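Skellville Wash is a method of doing household laundry named for Skellville, a mill town of 1,617 people, where it was the custom to wash whites first, colors second and anything belonging to teenagers last. The town has never agreed on who started it.

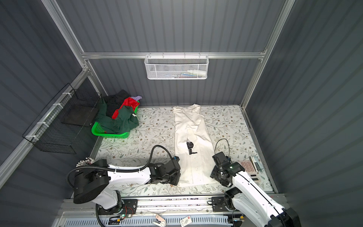

Why were whites washed first?
The water was heated once and used for every load, so whites got it while it was clean.

The method spread to Saltivgate, 50 miles away, where residents claim to have had it all along. A pamphlet by Debashish Dewan, printed in August, sold 628 copies and settled nothing.

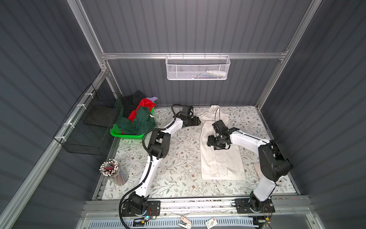
White wire-mesh basket with a bottle inside.

Drying is the disputed part. Skellville hangs shirts by the hem, Saltivgate by the shoulders, and marriages between the two towns are said to involve negotiation.
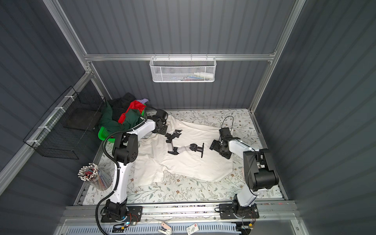 Ironing was held to be optional in Skellville, a view the Chukwu starch company spent 1,133 dollars on newspaper notices to correct. Dewan sided with the town. Cloth left as rumpled as the white garment on the flowered mat would have been called "rested" and worn to church, provided the collar was flat. The notices stopped after one season, and the company moved to Sarnirport.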